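June, nearly midnight

My thumbs hurt. I should be asleep, but I want to get some of today down before it all turns into one big blur of laundry. We were on folding all day, 105 takes between Maksym and me, and I think I now know more about the inside of a sleeve than I ever wanted to!
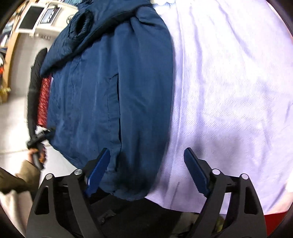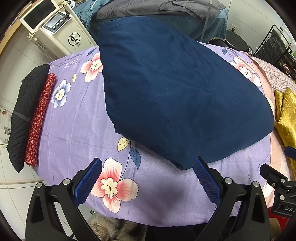

Nilmini wants 200 good ones before anything goes over to Mollholm for training, and "good" keeps getting stricter. Last week you could let go of the cloth and grab it again and she'd let it pass. Now every regrab gets its own tag, and if you stop to think in the middle (me, constantly) the take gets trimmed or tossed. She threw out 26 of mine this afternoon. I was a bit sore about it until I watched a few back, and yes, okay, I dither. I go in for a corner, change my mind, and hover there like I'm picking a chocolate out of a box. A model that learned from me would fold one shirt a week.

Maksym is the opposite, all speed. He closes the fingers before he's really got hold of anything and half the time he comes up with air. Ruth says she wants both of us in the set, slow and fast, as long as we finish what we start. I like Ruth.

The thing I can't get used to is not using my own fingers. I know exactly how to smooth a crease, I've done it my whole life, and then I have to do it with two pads and a squeeze handle and I'm five years old again - tongue sticking out and everything. Dark slippery stuff is the worst. I lose track of which layer I'm on.

Hernán called at dinner and asked what I do all day now. I said I fold clothes badly on purpose, then remembered it isn't on purpose.

Towels tomorrow, thank goodness. Must bring the wrist brace and pay Nimal back for lunch.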